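Sunday, bench 2 – Kikon trial kit, memory job

Came in mid-morning to get a proper go at the Kikon package before Marichka Panasiuk rings to ask whether we're keeping it. What we've got on trial is the gripper, the wrist camera, the printed fixture plate and a licence for their teaching software, all on our own arm. The task is the one we keep coming back to, a memory module into a desktop tower lying on its side with the panel off.

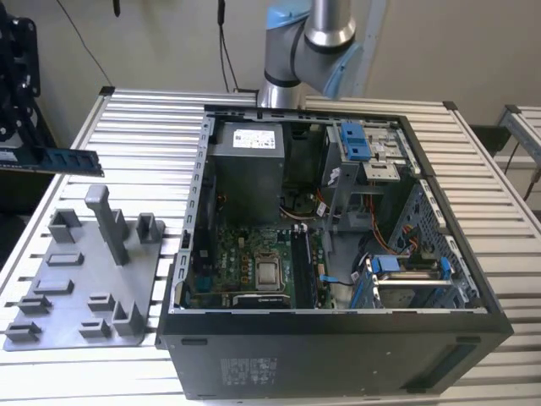
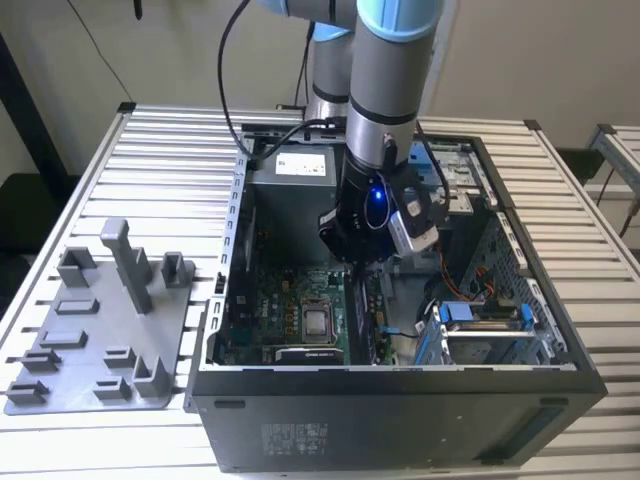
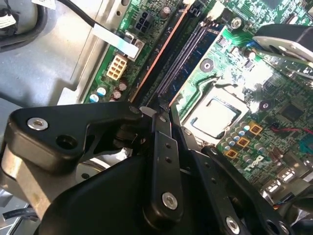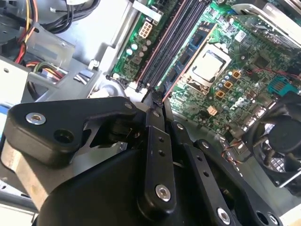 Dell tower all the way through, cooler left off so the fingers have room to get at the slots.

What I like so far

The fingers! They're long and narrow and they go down between the wires far better than the stubby Diekmann pair we had in before (I was forever snagging the drive cables with those). Grip force is set at 70 on their scale and I've left it there. Teaching took me about 25 minutes from a cold start, most of it spent finding the menu for the approach angle, but once I was in it was quite pleasant.

The wrist view is good too. You get the slots and the processor in one go, so I can nudge the target by eye and not keep walking round the table with a torch.

What I don't

The knuckles take up the whole bottom half of that same view, and when I'm lining up on the near end of a slot I'm half guessing. Roder's demo kit had the camera further out to one side and I missed that today. Also the fixture plate slides on the slats if you lean on it – needs clamps, or at least a strip of something grippy underneath.

And the log file is a pain. Today's stopped at line 1817 with error 192, which isn't in the manual at all. Restarted, carried on, haven't seen it again.

To do

Email Kikon about 192 and ask if the camera bracket comes in a longer version.
Ask Dumorness what they'd want for the service contract if we buy through them. Their last quote ran out in December.
Clamps for the plate.
Try the other slot with the latch closed on purpose, see if it notices.
Put the spare module back in the antistatic bag, Marichka!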